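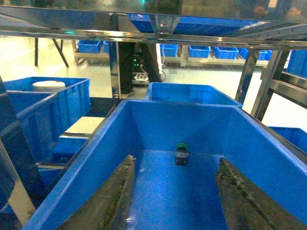 Bin picking news, as promised! I've spent most of the winter on the part of our stack that decides where to grab, and the new grasp planner is finally merged into Lirby. If you pulled the December build, please update, as that one had a nasty bug where the planner treated bin walls as free space whenever the depth data got patchy. Glossy blue plastic is very good at making depth data patchy, by the way.

The fix was pretty dull – we now fit a box model to the rim first, then fill in the walls from that, and only then look for things to pick. Planning time dropped from 300 ms to 155 on our Furkport cell, mostly from throwing out grasps that would hit a wall before we score them (I should have done that a year ago).

I also replayed all 2661 logged picks through the new code, and 258 of them came out with a different approach angle. I'm still going through those by hand. Small upright things alone on the floor of a bin look good so far, corners less so. If you run the Skivov driver, set the wrist offset again after updating or your approach will come in low.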